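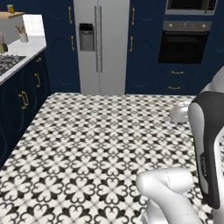
Teleoperar o guiar a mano para enseñar tareas de cocina

hbaumgart
Mensajes: 94
Estoy montando en simulación una tarea de abrir la nevera y me atasco en lo de siempre: cómo grabar las demostraciones. Con el mando 6D tardo una eternidad y las trayectorias salen a tirones. He grabado 16 y solo me quedaría con 4. ¿Alguien ha comparado en serio el mando con un brazo maestro? El brazo simulado tiene siete ejes y pinza paralela.

citlali_a
Brazo maestro, sin dudarlo. Con el mando mueves la pinza pero no decides qué hace el codo, y delante de una puerta el codo importa. Nosotros usamos Skellero para mapear las articulaciones una a una y la gente nueva aprende en una tarde.

monti.g
No estoy de acuerdo. El brazo maestro es cómodo si tiene la misma cinemática que el robot. Si no la tiene, acabas peleándote con el escalado y con los límites articulares. Para alcanzar un tirador y estirar, un mando bien filtrado sobra. ¿Qué filtro llevas, Hauke? Los tirones suelen venir de ahí.

hbaumgart
Ninguno, mando la velocidad tal cual al controlador.

monti.g
Pues empieza por eso. Paso bajo en la consigna y zona muerta más ancha en el giro. Luego vuelves a grabar y comparas.

asabe_ok
Otra cosa que afecta mucho es la vista del operador. Con una sola cámara fija se calcula mal la profundidad, sobre todo si la pinza pasa por encima de la isla y de fondo tienes los armarios oscuros. El suelo o la encimera con dibujo repetido tampoco ayudan a calcular a ojo. 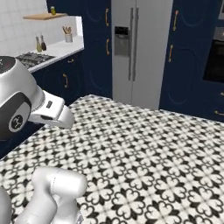 Yo pongo siempre dos vistas, una desde la base y otra en la muñeca, y pido al operador que se acerque despacio en el último tramo. También conviene grabar la apertura de la pinza como valor continuo. Si la guardas como abierto/cerrado luego te arrepientes.

citlali_a
De acuerdo con lo de las dos vistas. Lo de la pinza depende. Para tiradores de barra me ha ido bien en binario.

asabe_ok
Para tiradores sí, pero si mañana quiere coger un utensilio de madera del bote va a tener que regrabarlo todo.

britta_d
¿Y cuántas demos necesitáis? En Kumurlow hicimos roughly 2.000 y la política seguía fallando en la puerta derecha.

monti.g
¿Roughly? :) Con esa cantidad miraría antes la variedad que el número. ¿Movíais la base entre episodios?

britta_d
Perdón, mezclo idiomas. No, la base quedaba siempre en el mismo sitio.

monti.g
Ahí lo tienes.

hbaumgart
He puesto el filtro y la segunda cámara. El acercamiento sale bastante más limpio. Sigo sin controlar el codo, así que voy a pedir prestado un brazo maestro y subo las dos tandas para que las veáis.

citlali_a
Sube también los límites articulares que uses, por favor.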